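Limpiar el váter, esa tarea que siempre dejo para el final

Escribo esto corriendo que a las cinco me tengo que ir. Pero lo prometí en el post de los azulejos y aquí está: el váter. Sin glamour ninguno.

Antecedentes rápidos. Piso nuevo desde febrero, baño pequeño, sin ventana. El váter es de una pieza, de esos que la cisterna y la taza van juntas, y yo venía de uno viejo con cisterna aparte y mil rincones donde se metía la porquería. Mejora enorme. Menos juntas, menos sitios raros por donde pasar el trapo. Eso sí, el agua de esta zona es durísima, y la cal se agarra que da gusto. En el piso de antes, en la calle Menitz, podía pasar semanas sin mirar. Aquí no. Aquí a los pocos días ya hay una rayita en el nivel del agua y cuando quieres darte cuenta es un anillo.

Lo que hago ahora, después de bastante prueba y error:

Primero, tapa y asiento arriba. Los dos. Parece una tontería pero yo antes levantaba solo la tapa, limpiaba "por encima" y dejaba la parte de abajo del asiento para otro día que no llegaba nunca. Ahora todo arriba desde el principio y ya no hay excusa. De paso se repasan los topes de goma, que por ahí se acumula una cosa que prefiero no describir.

Segundo, producto. Vinagre de limpieza por las paredes, también bajo el borde, y lo dejo unos 20 minutos. Me voy, pongo una lavadora, contesto mensajes, lo que sea. Akosua Agbeko me dejó un comentario en el otro post diciendo que ella lo deja toda la noche y que por la mañana casi no hay que frotar. Lo probé una vez. Se me olvidó avisar en casa. No digo más. (Y por favor, vinagre y lejía juntos NUNCA. Que luego me escribís asustados. O uno o la otra, y aclarando bien entre medias.)

Tercero, frotar. Aquí es donde yo fallaba. Metía la escobilla, dos vueltas, cisterna y a correr. No sirve. Hay que apretar contra la pared de la taza, bajar hasta el agujero y volver a subir por el otro lado, y repasar la parte de delante, que es la que menos se ve cuando estás de pie y la que peor queda siempre. Si hay anillo de cal insisto justo ahí. Luego cisterna con la escobilla dentro, para que se aclare ella tambien.

Cuarto: el cubo. Esto lo cogí de Jolene Hinds, que limpiaba casas de verano y tiene truco para todo. Un cubo con agua y jabón al lado para lo de fuera: el pie, la base, la parte que toca con el suelo. Antes yo iba y venía al lavabo con el trapo goteando por todo el baño. Ahora no. El cubo lo compré en Ametti, barato, de los blancos normales, y lo uso para esto y nada más, que quede claro.

Quinto, y última: la escobilla. Yo la guardaba chorreando en su bote y al mes aquello olía fatal. Lo que hago es dejarla un rato pillada entre el asiento y la taza, que escurra, y despues al bote. El bote también se lava, por cierto. Tiempo total sin contar la espera, 15 minutos. Menos si lo hago cada semana, que es el plan y que no siempre cumplo.

Sobre escobillas: me preguntáis mucho cerdas o silicona. Tuve una de silicona, muy mona, y para la cal me pareció floja. He vuelto a las cerdas de toda la vida, oscuras, que no se ponen amarillas a la vista. Se cambia cuando se abren las puntas y punto. No hace falta gastarse un dineral.

Lo que me queda pendiente es el botón de la cisterna, que es cromado y coge huellas y gotas con solo mirarlo. Con paño seco queda bien una tarde. Si alguien tiene algo mejor que lo diga en comentarios, porfa.

Os dejo las fotos del baño, que me voy ya.

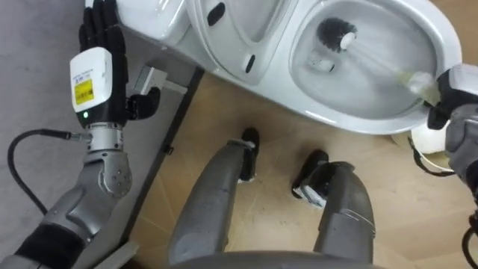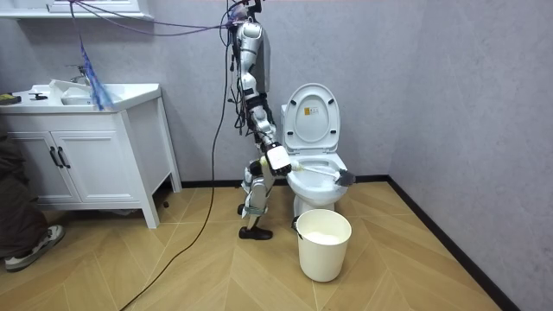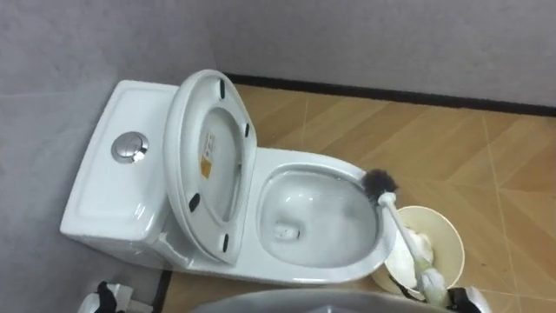
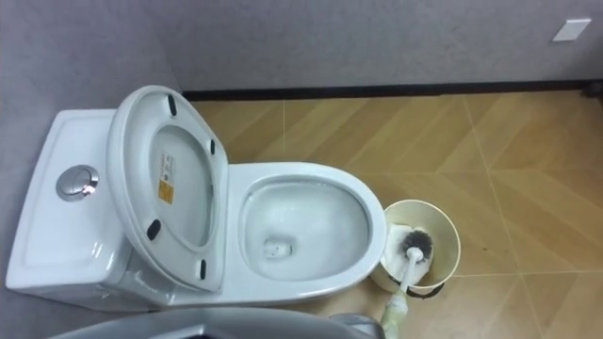

La última: la escobilla en su bote, al lado de la taza, y el asiento todavía levantado.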